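普拉克内斯装配单元恢复运行 停机期间在仿真中重新标定

本报讯 弗诺特桥（Firnotbridge）工业园内的普拉克内斯（Plukness）小件装配单元周三上午恢复运行。该单元自8月初起停机检修，更换了中央机械臂的腕部减速器和夹爪指尖，并重新标定了工具中心点。

这一单元由艾特肯（Aitken）公司运营，三台机械臂围绕同一张工作台布置，主要承担小型零件的拾取、对位和放置。停机前，中央机械臂在放置长条形零件时多次出现末端偏移，控制系统共记录到218次位置超差报警，其中大部分发生在夹爪下降至台面附近的一段行程内。

负责此次检修的工程师易卜拉欣·丘库（Ibrahim Chukwu）介绍，检修人员起初怀疑是相机安装支架松动，重新紧固后报警仍然出现。随后拆开腕部检查，发现减速器回差已超出允许范围，两根指尖的磨损程度也不一致。

“指尖磨偏以后，夹起来的零件会带一点角度，放平的时候就不准了。”丘库说，“单换减速器解决不了这个问题，两处要一起处理。”

减速器从订货到送达用了13天。等待备件期间，检修组没有让标定工作停下来，先在贾杜莫（Jadumow）仿真环境中搭建了工作台和三台机械臂的模型，把新指尖的长度和外形尺寸录入，再逐条检查下降路径。检查的重点是夹爪与台面物件之间的间隙，以及中央机械臂与两侧机械臂之间是否会发生干涉。

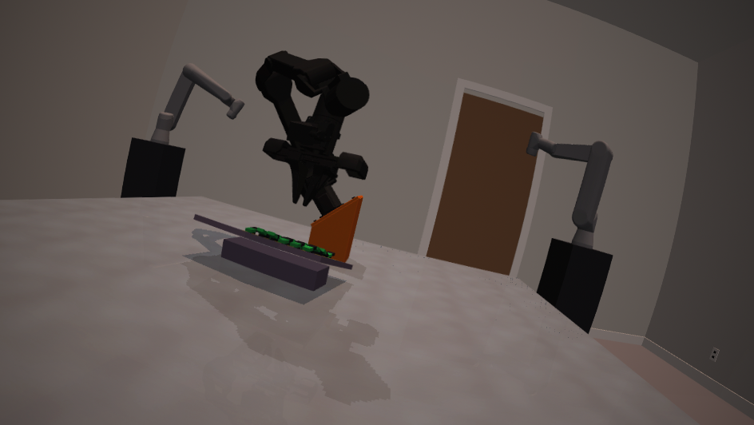 仿真画面：黑色机械臂的夹爪位于台面物件上方，后方左右两侧各有一台灰色机械臂。

检修组在仿真中共运行408条路径，有19条被判定为间隙不足。这些路径多数集中在夹爪横向移动之后立即下降的动作上。丘库表示，处理办法是把横移高度适当抬高，并在下降前增加一次短暂停顿，待手臂稳定后再向下走。修改后的路径全部重新运行了一遍，确认通过后才导入现场控制器。

减速器到货后，现场更换用去一个班次。拆装前，检修人员切断了单元电源并挂牌上锁，用支架托住前臂，再松开腕部法兰螺栓。新减速器装入后按对角顺序分次拧紧，润滑脂加注量按手册执行。两根指尖成对更换，旧件没有保留作备用。

工具中心点的标定在当天下午进行。检修人员让夹爪尖端从不同方向接近台面上的固定标定针，由控制器计算出新的偏移值，再与仿真中使用的数值核对。首次核对时两者在竖直方向上有差异，检查后发现是指尖底座垫片漏装，补装后重新标定，结果落入允许范围。

两侧的机械臂没有拆检，只做了常规保养，包括清洁外壳、检查线缆护套和核对零位。左侧机械臂的一段线缆护套有磨痕，已经包覆处理，计划在下一次停机时更换。

恢复运行后的头两个班次，单元以降低后的速度工作，由操作员在旁观察。艾特肯公司称，截至周三晚间交班，没有再出现位置超差报警，速度将在本周内逐步调回原设定值。

公司同时调整了该单元的保养内容。指尖磨损此前只在季度保养时检查，今后改为每周测量，由当班人员将读数登记在单元旁的记录本上，两根指尖的读数相差过大即成对更换。腕部减速器的回差测量列入每月检查。

仿真模型也将继续保留。按照新的规定，凡更换夹爪、指尖或改动台面夹具，须先在模型中更新尺寸并运行全部路径，由检修组签字后方可上机。园区内另一个结构相近的装配单元定于下月停机，届时采用同样的流程检查腕部和指尖。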